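Looking after the hand-held grippers: section 6, cleaning and re-seating the fingers

I wrote the first version of this section for myself, after I put a pair of fingers on back to front and spent a whole afternoon wondering why my jaw readings were nonsense. It has grown a bit. It covers the two-handed Prellano set only (left and right grippers, each with its marker cube), and if you've got the older Edon single you'll want section 9 instead, as the fingers fix on differently.

Do this every 51 sessions, or sooner if things start slipping out of your grip. Set aside a good half hour the first time. I'm down to much less now, but I've had practice!

What you need

The small hex key from the lid of the case
A soft dry cloth, and a second one you don't mind getting damp
Washing-up liquid, just a drop
The setting block marked 2
The log book

6.1 Taking the fingers off

1. Switch off at the handle and wait for the light to go out. It takes its time, so don't rush it.

2. Lay the gripper on its side with the marker cube pointing away from you. Never stand it on the cube. Ours got a dented corner that way and the tracking was never quite happy until we fitted a new one.

3. Open the jaws fully by hand. You'll feel a soft stop, and that's far enough.

4. Undo the screw at the root of each finger and slide the finger straight out. If it sticks, wiggle it side to side (gently), but don't twist.

5. Put the left pair on your left and the right pair on your right. They look the same. They aren't.

Caution: the spring behind each finger is loose once the screw is out. Kerstin Eklund found one of ours in the turn-up of her trousers two days later, so do this over a tray.

6.2 Cleaning

6. Wash the fingers in lukewarm water with the washing-up liquid and let them dry properly. A radiator is too hot and they'll go out of shape, as I can tell you from experience.

7. Wipe the marker cubes with the dry cloth only. If there's a greasy thumbprint on a black square, breathe on it and wipe again. Please don't use spirit or window cleaner, it lifts the print.

8. Look at each cube face under a lamp. A scratch across white is usually fine. A scratch across the border between black and white means a new face, and you can order those from Holmgren under part 687.

6.3 Putting it back together

9. Drop the spring in, slide the finger home until it clicks, and do the screw up finger tight. Then a quarter turn with the key and stop there.

10. Close the jaws on the setting block. The handle display should read 217. If it's out by a little, hold the side button until it blinks and let it settle. If it's miles out, you've swapped left and right (see above, and don't feel bad).

11. Open and close ten times while you listen. A dry squeak is all right on fresh fingers, but a click on every stroke means a spring isn't sitting flat, so back to step 9 you go.

6.4 Trying it on a real job

The block only tells you that the jaws close square. I always follow it with a proper two-handed job, one hand holding something by a handle and the other doing something fiddly, and the sink is my favourite: squeegee in the left, a small pad in the right.

12. Put your sleeves up clear of the grippers so nothing catches when the jaws close.

13. Pick up the squeegee by its handle, lift it, turn your wrist both ways and set it down again. The handle shouldn't roll in the fingers.

14. Work the pad round the bowl with the other hand and keep both cubes where the head camera can see them. I lean too far forward when I concentrate and end up hiding one, so watch for that.

15. Play the session back before you pack up. Both tracks should run right through without gaps.
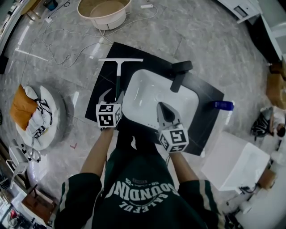 Saner workshop, 6/19/22

Revised after a long Sunday with the sink rig. Changes from the April version: step 8 now gives the part number, step 10 used to have the side button on the wrong side (sorry, Perihan Tuncer, and thank you for the patient email), and the bit about radiators is new.

Note for anyone using a loose countertop panel on the floor, as I do: keep the bottle or cap off the edge and watch where the power cables run behind it, particularly when you're stepping back with both hands full. The head camera shows you plenty of floor but it's no help at all for your heels.

If the tracks do show gaps, clean the camera lens first and try again before you touch the cubes. After that, check that both cubes are tight on their posts. Still gaps? Write down which hand and which step, and send it to Embla Ekström along with the recording. She'll ask for the serial number too, and you'll find it inside the battery door.

Section 7 covers charging and storage.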